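# Where Does the Small Stuff Go? Storage and Clutter in Shared Student Kitchens

A report for the Everyday Design module, by Gaurav Sisodia and Filippos Politis 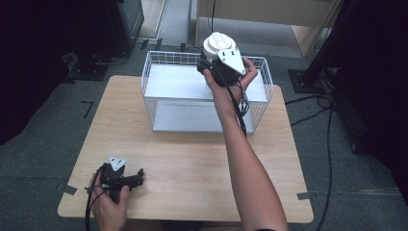 *Fig. 1. White wire shelf unit with two flat shelf panels, on a table.*

## 1. Why we did this

Both of us live in Pludcombe, a hall with long corridors, heavy doors and kitchens designed by someone who had heard of cooking but not tried it. Each kitchen serves a whole corridor. Each resident gets one cupboard, one shelf in a fridge and an unlimited right to be annoyed by everyone else's belongings.

By November our own worktop had disappeared under cereal, rice, protein powder and a slow cooker with no known owner. The hall's response was a laminated notice asking us to be considerate. Our response was to choose it as a project, mainly so the time spent complaining would count towards a mark.

Our question was whether a cheap freestanding shelf changes how people use a shared worktop, or whether it just gives the clutter an upstairs.

## 2. What other people have said

There is less written on this than we had hoped. Plenty has been published on shared housing, most of it on rent, loneliness or noise. The design books we found tend to show kitchens containing a single lemon. The most useful source was an old project report from our own department, shelved under the code name Borby, which looked at coat hooks in a seminar room. Its authors found that people hang coats on the hooks nearest the door until those hooks fail, and only then consider the others. We kept this in mind, and it came back to haunt us in section 5.

We also read the hall's welcome booklet. It describes the kitchens as "sociable", which we took to be a warning.

## 3. Method

We picked two kitchens with the same layout, one on our corridor and one on the floor above. To keep things readable we call them Brera and Kandpal. Brera got a two-level wire shelf at the back of the worktop. Kandpal got nothing, and was told so, and took it quite personally.

For the whole of the spring term we recorded what was on each worktop once in the morning and once late in the evening. An item was anything left out that didn't belong to the hall. A bag of onions was one item. An open bag of onions was also one item, after a discussion that lasted most of a bus journey.

By the end we had logged 1740 item sightings across the two kitchens. This sounds impressive until you learn how many were the slow cooker.

We also handed out a short questionnaire in both kitchens, and at a few more along the way, and got 74 back. The questions covered how often people cooked, where they kept dry food and whether they had ever moved someone else's things. Our total budget was £50, and we spent slightly under it. The remainder went on biscuits, to improve the response rate.

## 4. Results

### 4.1 The worktops

In the first fortnight Brera looked wonderful. Jars went on the top level, packets underneath, and there was enough clear surface to chop a carrot without resting the board on the sink. Two people thanked us. One asked if we could do something about the hob.

After that things drifted. The shelf stayed full, but the worktop in front of it filled up again, until by the last weeks of term Brera held more items than it had at the start. Most of the new arrivals were things people said they had "no room for" before, including a waffle maker and a large tin of olives.

Kandpal stayed much the same from beginning to end, which is to say terrible but steady.

What did change in Brera was where the mess was. Spills moved forward with the things being used, and the back corner by the wall, formerly the stickiest part of the kitchen, stayed clean enough that the cleaner mentioned it.

### 4.2 The questionnaire

Most people said they kept the worktop clear and that other people didn't. This was the most common pattern in both kitchens, and it can't be true of everyone who ticked it.

Almost everyone admitted to moving other people's food. Far fewer thought their own had been moved. Several wrote in the margin that height mattered: they liked a shelf they could see over, and disliked the wall cupboards, where food goes to expire. One respondent used the comments box for a recipe for dal. We have tried it and it's good, although it asks for 500 grams of lentils and fed us until the weekend and then some.

## 5. Discussion

The coat hook people were right. Residents used the easiest spot first, and the shelf simply became the easiest spot. Once it was taken, everybody went back to what they had been doing, with slightly more stuff.

We don't think this makes the shelf useless. Brera's residents said they found things faster, and there were fewer arguments about whose rice was whose once rice had an address. If the aim is a bare worktop, though, a shelf on its own won't do it.

Labels might help. We tried them for a few days near the end, too late to measure anything, and the only clear effect was that someone labelled the kettle "kettle".

## 6. Problems with the study

- Two kitchens is not many kitchens.
- Gaurav lives in one of them and owns some of the jars.
- The evening records depend on both of us being awake, and in April this was not always so.
- Residents knew we were recording. A few tidied when they heard us coming, and one began arranging his tins by colour.

## 7. What we would do next

We would like to try the same shelf at the front of the worktop, on its side of the sink, and with a rule that each person gets one section. We would also start the labels in the first week.

The shelf is still in Brera. The slow cooker is on top of it.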